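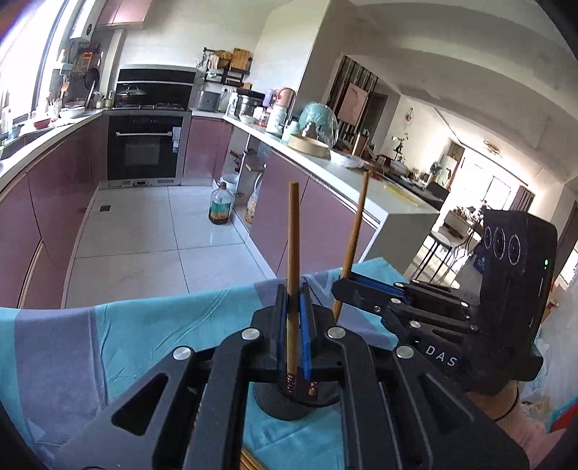

Chopstick with the red thread band, standing in the round black base. Blue cloth, mauve kitchen.

Wednesday, 2:40 pm. Chopstick sorting, continued, against my better judgment.

Where we left off: everything came out of the drawer in one armful and went onto the striped cloth. Rosalba Negri's theory is that a kitchen has one kind of chopstick and then a number of impostors. Mine is that a kitchen has no kind of chopstick, only survivors. So far the evidence favors me.

The cloth was my idea. Wood on a bare white counter rolls, and last time I spent more of the afternoon on my knees than is dignified. On cloth they stay more or less where they are put. Drawback: the cloth wrinkles, and a stick lying across a wrinkle looks bent when it isn't. I had already put one in the reject pile for warping before I thought to smooth things out and look again. Straight as a ruler. Apologies to that stick. I have now smoothed the cloth four times and it has wrinkled five.

Method for straightness, for whoever takes this over: hold it up to the window at arm's length, one eye shut, turn it slowly. The big window on the sink side is good for this until late afternoon. Don't use the rolling test. A tapered stick rolls in a curve whether it is honest or not.

Red thread. I like it and I don't trust it. The wrapped band is at the lower end of the one I stood up in the base, and it makes that stick very easy to match to a partner, which is the whole game here. But thread on something that gets washed every day is an optimistic choice. Points to check on each one: loose tail, fuzz, color going pink, any gap between turns. If a tail has come up, do NOT pull it to see what happens. I know what happens. There is a bare stick in the Tulent jar that can tell you all about it.

The thread also complicates washing. Rosalba soaks everything, as a matter of faith. I want the threaded ones wiped down, rinsed fast and dried upright, with no soaking at all. We have agreed to do it my way and she has agreed to tell me later that it made no difference.

The base. Round, black, and better company than most of what is in that drawer. One stick stands in it very nicely. A crowd would be another matter, and I have not worked out what the sensible limit is. Things to try before anyone declares it the permanent solution:
-- a matched pair, thread down, then a matched pair, thread up
-- leaving it on the counter during actual cooking, with actual elbows
-- wiping it out afterward, because anything that holds utensils upright sooner or later holds crumbs

If it fails on elbows it goes on the table and not by the stove, and I will pretend that was the plan.

Storage alternatives considered and disliked. The Puvach drawer tray is too short by the width of my thumbnail, so the sticks go in diagonally and take the spoons' place. The Fasmont rail would put them on the wall with the ladles and spatulas, where they would look very smart and where I would have to drill holes. There is plenty hanging on that wall already. Rosalba is in favor of the rail. Rosalba does not own the drill.

Matching rules, as amended after lunch:
Same length when stood side by side on a flat surface (not on the cloth, see above).
Same color of wood in daylight. Lamp light marries all kinds of unsuitable couples.
Thread with thread, plain with plain. No exceptions for sentimental reasons, including the ones from Chang, which I am told are nice. There are 9 of them. Somebody ate dinner with half a pair, or a dog is involved.

Singles do not go back in the drawer. They have a second career ahead of them: stirring paint, propping up tomato seedlings, getting the lump out of the flour jar, poking at the drain. I wrote "poking at the drain" on the bag so that they will never be promoted back to the table by accident.

Oil. Food-safe mineral oil on the plain ones only, thin coat, rub hard, leave overnight. Keep it off the thread. The cloth will pick up whatever is left on them, so put newspaper down first or pick a cloth you have fallen out with. I am quite fond of this one.

Still to do: re-check the reject pile for other victims of the wrinkle. Finish the threaded ones while the light holds. Find the dish towel that went missing in September, which has nothing to do with chopsticks but keeps coming up. Ask Rosalba what page 593 of the housewares catalog is supposed to show me, as she has left the number on a sticky note with two underlines and no explanation. I suspect it is the rail.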